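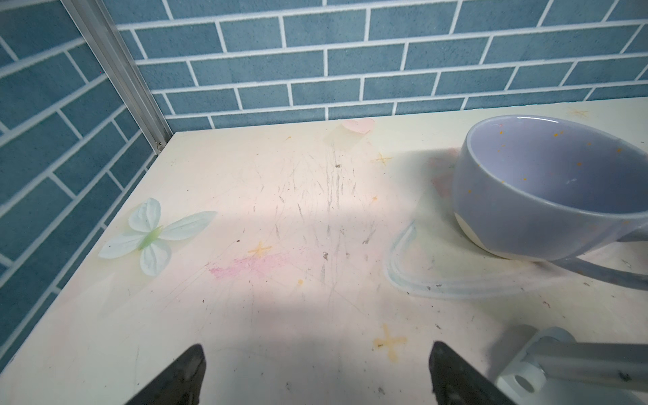 Gotetti gallery – the software at work

Welcome to the Gotetti pages! We are a small group writing the control and perception code for a table-top arm, and people kept asking us what it looks like when it's running. So this page is for them (hello, everyone who came to the open evening in June).

Gotetti is the planner. You hand it a view from the wrist camera and a goal such as "pick up the cup", and it hands back a path for the arm. Shona Donnelly wrote the first version over a winter and Yakubu Wike has rewritten most of it twice, mainly to make it give up sooner on bad paths. A plan used to take 8 seconds. We are down to 2 on the same machine, and I still grin every time it sets off.

The perception side is called Donia, and it's my favourite bit. Glazed and see-through things are the hard ones. A shiny cup throws highlights that look like edges, and clear plastic hardly shows up at all, so Donia keeps a score for every patch of the view and tells the planner which patches it doesn't trust. Gotetti then leaves more room around those. Simple idea, lovely to watch!

Halima Sani looks after the tooling: the log viewer, the replay button and a very handy page that draws the planned path over the camera view. She has 41 saved runs in there that we replay after each change, and if one of them gets worse we all hear of it before lunch.

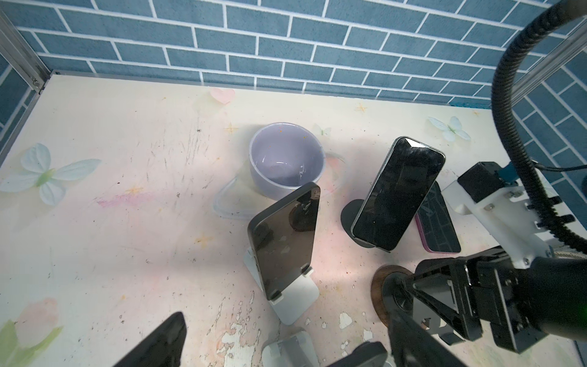
Wrist view with phones on their stands, the lavender bowl and a clear plastic lid. A good mix for Donia – dark glass, glaze and see-through plastic all close together.

The replay page works on views like these too. Click any point and it shows the trust score, the distance guess and what the planner made of both. Oluwaseun Adeyemi has been adding a slider to step through time, and it already makes chasing odd wobbles in the wrist much more fun.

Next up is grasp choice for handles, then a tidier way of naming runs. More pictures when those are in.

Page kept by Idrisa Obura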